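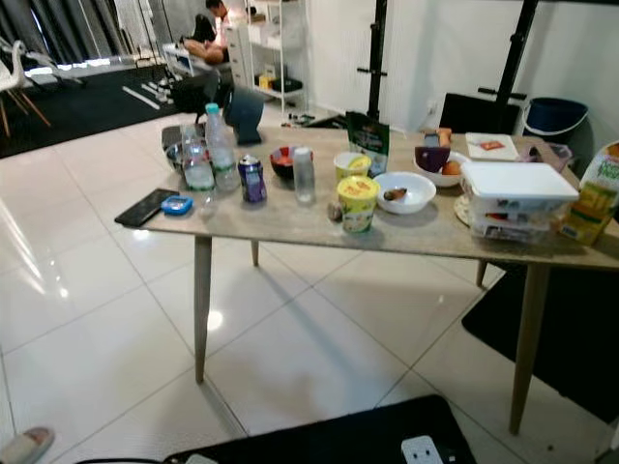
Ticket 3000 - Trellham dining table, wobble at one corner
Opened by: Riet Van Leeuwen
Status: waiting on parts

Hi again, it's Riet with the wobbly table! It's the Trellham one with the marble-look top and the light wooden legs, on a white tile floor. It started rocking in July, and now if anyone leans on the corner where I dump my phone, the water bottles do a little dance.

What I've tried so far:
- Tightened all the leg bolts with the key from the box. One keeps spinning and never bites.
- Slid the whole thing over by 60 mm in case a leg was sitting in a grout line. Same wobble.
- Folded cardboard under the foot - fine until supper, then it slid out on the tile.

I haven't flipped it yet, as I'd have to clear off the noodle cups, the fruit and all the bowls first (it's where everything in this house ends up).

Reply from Vivek Kandpal, 4:15 pm
Thanks Riet. Sounds like a stripped insert. Please leave that bolt alone for now. I'm sending insert kit 7 and a set of felt feet.

Riet, 4:40 pm
Great, thanks! Do I need to glue the insert, or does it just screw in?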